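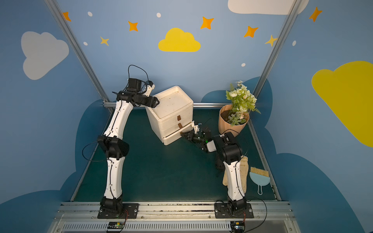 Figure 3.1. Two-arm tabletop cell, drawer task. Left gripper on the rim of the top tray, right gripper on the lowest drawer.

Unit 3: Safe and Repeatable Operation of Tabletop Arm Cells
Herketti Technical Program, Laboratory Handout

Purpose of this unit

This handout sets out the rules that apply to all students working with the small two-arm cells in the Wei Laboratory. It is to be read before the first practical session. The rules on access and stopping are compulsory. The sections on layout and records describe good practice and are part of the graded lab report.

Small arms are often treated casually. They can still pinch a finger, pull over an object or damage their own gears. The rules below were written for the Bolow training cells and apply equally to the Prorik cells in the second room.

3.1 Terms used

Cell: the enclosed work area, including the mat, the walls, the frame and both arms.
Shared zone: any part of the mat that both grippers can reach.
Holding arm: the arm that steadies an object.
Working arm: the arm that moves a part of the object, such as a drawer or a lid.
Rest pose: the folded position in which an arm may be left without power.

3.2 Before power is applied

The operator shall check the following and initial the sheet:

Mounting plates are tight on the front rail.
Cables are clipped along the links and have enough slack at the wrist for a full turn.
Control boards beside the arm bases are clear of metal tools, loose screws and liquids.
Both arms are in the rest pose.
The mat contains only the objects named on the task card.

A wrist cable that stands away from the arm in a loop is acceptable if it cannot catch on an object or on the other arm. Move the wrist by hand through its whole range with the power off to confirm this.

3.3 Access

Hands stay outside the cell whenever either arm is powered. An object that has fallen over remains where it is until both arms have been stopped. Reaching in "for a second" is a breach of this rule and is recorded as one.

One person operates and one person observes. The observer keeps a hand at the stop switch and has no other duty during a run. Long hair is tied back, and sleeves and lanyards are secured.

3.4 Working in the shared zone

Drawer tasks place both arms on the same object and need particular care. In Figure 3.1 the left arm reaches over the storage unit and presses on the upper tray while the right arm grips the lowest drawer, which is slightly out. The two grippers are at different heights, and the forearms approach from opposite sides. Students should plan their own motions on the same principle.

The holding arm makes contact first and releases last.
The working arm approaches along the line in which the part will move.
The arms do not cross during this task.
If the object lifts or twists, stop both arms. Do not try to correct it with the holding arm.

Light plastic furniture bends under load. Set the holding force to the lowest value that keeps the unit in place, and write that value on the sheet.

3.5 Layout of objects

Objects that play no part in a motion may stay on the mat if the task card lists them. In the figure, the flower pot stands at the back rail, and the glove and the dustpan with its brush lie toward the right side. For items of this kind, check each one against the planned path of the nearer arm, including the elbow. Students tend to check the gripper alone.

Soft items such as gloves and cloths can slide under a link. Place them flat. Long handles shall not project over the front rail.

3.6 Stopping and faults

Stop at once for any unusual noise, a smell of heat, a cable under tension or contact between the arms. After a stop, support the raised links before the motors are released, as the arms may drop. Enter the fault in the log before the next run. A fault that occurs twice closes the cell until a member of staff has inspected it.

3.7 Records

Each group completes 12 supervised runs of the drawer task. The sheet for each run gives the cell number, the task card, the holding force, the result and any stop. Failed runs are kept and reported with the others. The September course collected 1,018 run sheets, of which 344 recorded at least one stop.

Reports that omit stopped runs will be returned unmarked.

Reading for the next session: Unit 4, Calibration and Rest Poses. Bring the signed safety sheet.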